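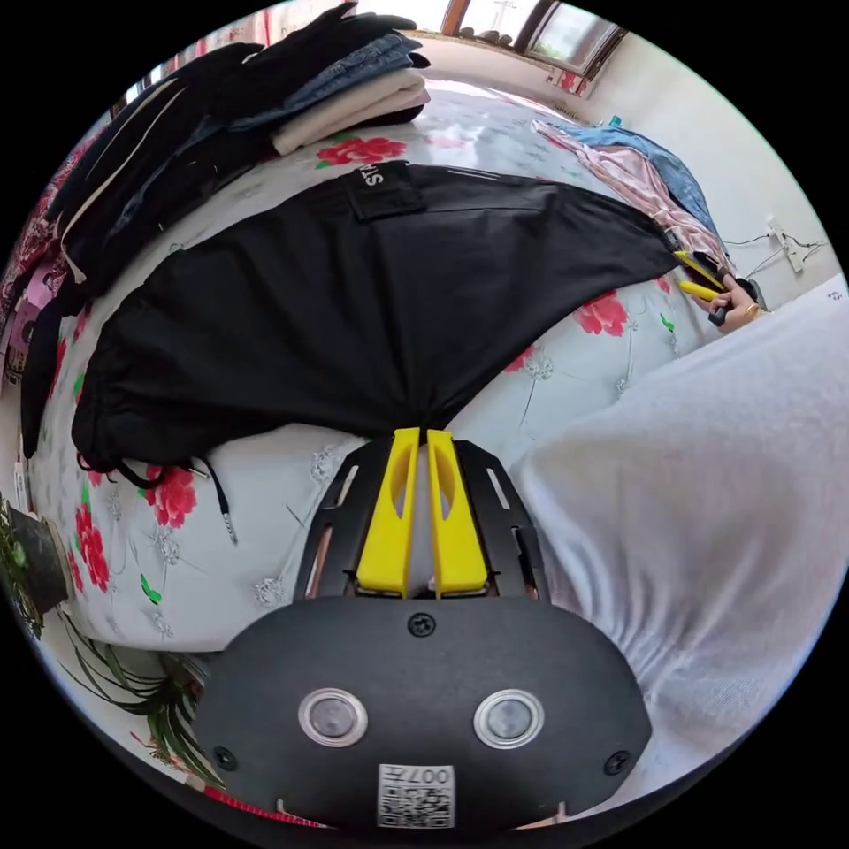 Black trousers with drawstring, flowered bedspread.

Print this page | E-mail this page

Vimudero – stage and kit check, Namham date
Filled in by Keisha Lindqvist (vocals, and whoever has the clipboard)
Second look by Bushra Paracha (keys)

Same sheet as Skosthorpe with comments added as we went round. OK / NOT OK / LOOK AGAIN. If it says LOOK AGAIN then look again, don't just tick it at the next place. Hall is an old chapel, long and thin, stone floor, balcony at the back that we're not using.

POWER

Stage sockets tested – OK. Plug-in tester, right lights on all of them except the double behind the piano, see next.
Double socket behind piano – NOT OK. Faceplate loose, moves when you pull a plug out. Taped over, not using it. Told the hall.
Extension reels fully unwound – OK now. One was still half wound when we got there and had the bass amp and the lights on it. Unwound, coiled loose under the stage edge. Please, every time.
RCD on the main feed – OK. Pressed test, tripped, reset.
Tea urn on separate circuit – LOOK AGAIN. Hall says yes, the fuse board labels are in pencil and half rubbed out. Asked for it to be off while we play. Bushra not happy about going without tea, noted.
Plugs and leads by eye – one NOT OK. Kettle lead for the keyboard amp has a split by the plug, can see the inner colours. Binned, spare used. Need to buy another spare.
Tested labels in date – mostly. Iwasaki amp label has come off again. Tag number is 876 in the book, write it on the back in paint pen so we stop having this conversation.

STAGE

Stage blocks locked – OK. Kicked every leg. Front left block rocks a bit on the stone, folded card under it is what the last band did, we took it out and used the proper rubber pad.
Front edge marked – NOT OK on arrival, OK after. White tape right along. Couldn't see the edge at all with the lights on you. I nearly walked off it in the slow song at Skosthorpe so I am not being fussy.
Steps – OK but only one set, stage right, no handrail. Everybody on and off the same side. No jumping off the front for the last chorus, and that means in the encore as well.
Cables across walkways – OK after. Rubber mat over the multicore at the side door, tape on the rest. Mat is curling at one end, LOOK AGAIN before doors.
Mic stands – one NOT OK. The boom on mine slides down when you let go of it. Swapped with the backing vocal one, which slides slower. Need a new clutch on both realy.
Backdrop – OK. Fire certificate in the folder. Tied top and bottom, nothing touching the lamps. Bottom tie on the left is string, want proper cord.

SPEAKERS AND LIGHTS

Speaker stands, legs full out, pin in – OK. Pin was in but not through on the right hand one. Done again. Check pins with your hand, you can't tell by looking.
Speakers away from exit route – OK after moving the left one in. Blocks the aisle otherwise.
Desk – OK, 8 channels all passing sound. Channel for the second vocal crackles on the fader. Not a safety thing, on the list anyway so it gets fixed.
Lighting bar safety bonds – OK. All lamps have one, all clipped to the bar and not to the clamp.
Lamps hot – obviously. Gloves are in the blue crate.
No haze. Hall's detectors don't like it. 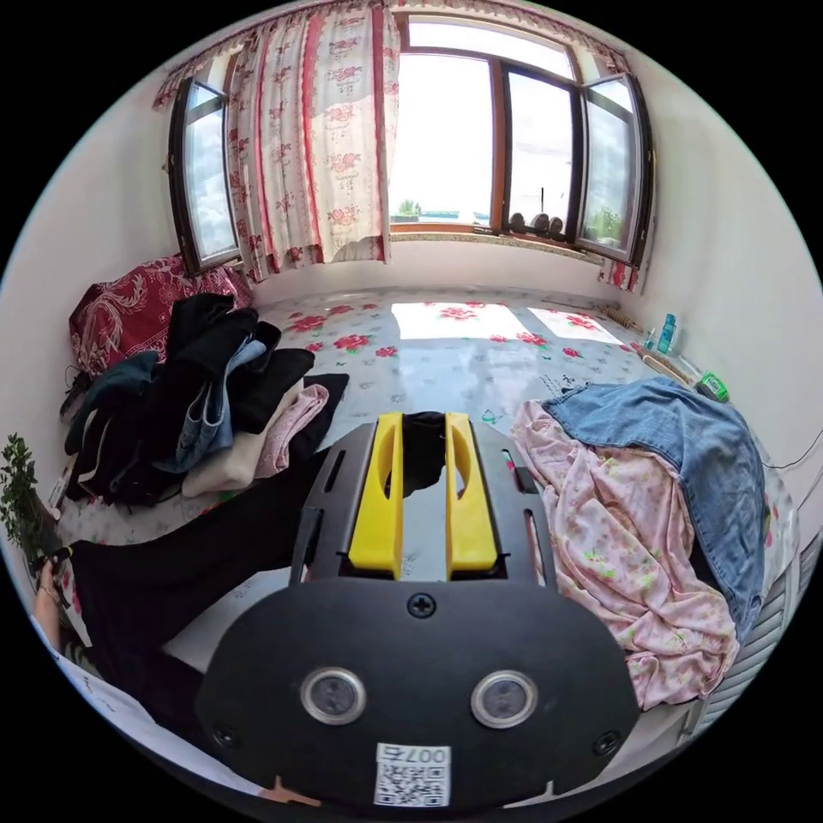 SOUND LEVEL

Hall wants it under 90 at the desk, averaged. Fine for most of the set. The duet is the trouble, we both push in the last chorus, and the whole song is two people trying not to shout at each other so the quiet way suits it better anyway. Did it twice in soundcheck, once loud and once with me stepping back off the mic. Second one came in under with room to spare and you could hear the words for once. Doing it that way.

Ear plugs – OK, full box. Put a bowl of them on the merch table as well as backstage. Drummer has his own, seen them.
Monitor wedges – LOOK AGAIN. Fine at soundcheck, but they always creep up during the night. Bushra to keep hand on the master.
Feedback check – OK. Ringing a bit on my mic near the pulpit end. Stay left of the tape cross.

EXITS AND PEOPLE

Exits – 2, main doors and side door by the stage. Both open outwards, both tried from the inside.
Side door – NOT OK then OK. Stack of hymn books and our own drum cases in front of it. Drum cases were us. Moved to vestry.
Exit signs lit – OK both.
Emergency lights – hall tested these in December, entry in their log seen. LOOK AGAIN next time, ask for the new date.
Extinguishers – OK. CO2 by the stage, water by the font. Nobody to use the water one on the amps please.
First aid box – NOT OK. Theirs had no plasters and an eye wash well out of date. Ours is on the stage left ledge. Top up plasters, guitarists go through them.
Who calls it if we have to stop – Bushra, from the keys, she can see the back of the hall and I can't. She says stop, everyone stops, even mid song. House lights switch is by the main doors, door person knows.

LOAD OUT

Two people on the bass cab, always. Not one person and a good idea.
Stone step outside side door, worn in the middle, slippy. Torch on it.
Van strap on left side fraying – NOT OK, replace before next date.
Lamps last into the van so they get time to cool.

STILL TO DO

Spare kettle lead
Mic stand clutches
Paint pen on Iwasaki amp
Cord for backdrop
Van strap
Plasters
Ask Namham about that faceplate and get an answer in writting

Signed off K. Lindqvist, before doors. Monitors and mat rechecked in the interval, B. Paracha, both OK, wedges turned down a touch.

Print this page | E-mail this page

Recent on this site
Skosthorpe stage check with comments
Vimudero set list, winter version
Lyrics and notes to the duet
Looking after your voice on a long run of dates
Lifting cabs without hurting yourself

Contact the band | Copyright Vimudero | Back to top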